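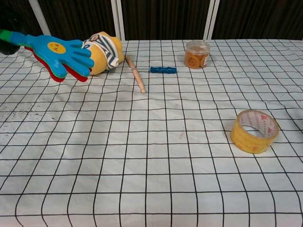

According to one respondent, the daily office "stopped being prayer in the second week and was prayer again in the fourth," and she could not say what had changed between the two. Her remark was recorded in the first round of interviews and set the direction for the rest of this project.

May
By Wilczyńska

Keeping Fixed Prayer Times After a Move: Student Project Report

1. Purpose

The project looked at what happens to a personal prayer routine when the person keeping it moves to a new town. The routine studied was a short form of morning and evening prayer, said alone. Group worship was left out except where a respondent brought it up.

2. Setting and respondents

Respondents were 22 adults who had moved to Odska within the past year and who had kept a regular prayer time before the move. They were reached through notices at two parishes and one student chaplaincy. Six of them live in the Amell district, where the evening bus schedule turned out to matter (section 4).

We use this site to store cookies that help us remember your settings. By continuing to browse you accept our cookie policy. Accept | Manage

3. Method

Each respondent kept a log for five weeks. An entry gave the time of prayer, the place, and one line of comment. Entries were made on paper or in Plurnico, a plain note-keeping program already in use in our department. A missed prayer was to be entered as missed, with no reason required. In total 629 entries were usable. Entries with no time given were dropped.

Interviews took place at the start of week three and again after the logs were returned. The same question sheet was used for both. Comments were sorted by hand into four groups: place, time, other people, and attention. A comment could go in more than one group. The sorting was done twice, and entries sorted differently the second time were reread against the interview notes.

4. Results

Morning prayer was kept more steadily than evening prayer. Respondents who prayed before leaving the bedroom missed fewer mornings than those who waited until after breakfast. In the evening the main problem was arrival time. Those in Amell who worked across the river got home at different hours depending on which bus they caught, and their logs show evening prayer drifting later and then dropping out.

Place was mentioned more often than expected. Several respondents had used one chair or corner in their former home and had not picked a new one. Their comments in weeks one and two are mostly about noise, unpacked boxes, and light. After a place was settled the comments shift toward attention, including complaints of dryness and of reading the words without hearing them.

Respondents did not treat dryness and missed prayer as the same thing. Some logged every prayer and described nearly all of them as empty. Others missed many and were content with the ones they kept.

5. Limits

All respondents volunteered, and all had a habit before moving. The log itself probably acted as a reminder, and two people said so. The question sheet asked about "distraction" in a way that may have led some answers. It should be reworded before it is used again. No comparison was made with people who had stayed in the same home.

6. Further work

A second set of logs six months after the move would show whether the evening pattern recovers. The coding sheet is kept with the department copy of this report. The paper logs were returned to those who asked for them.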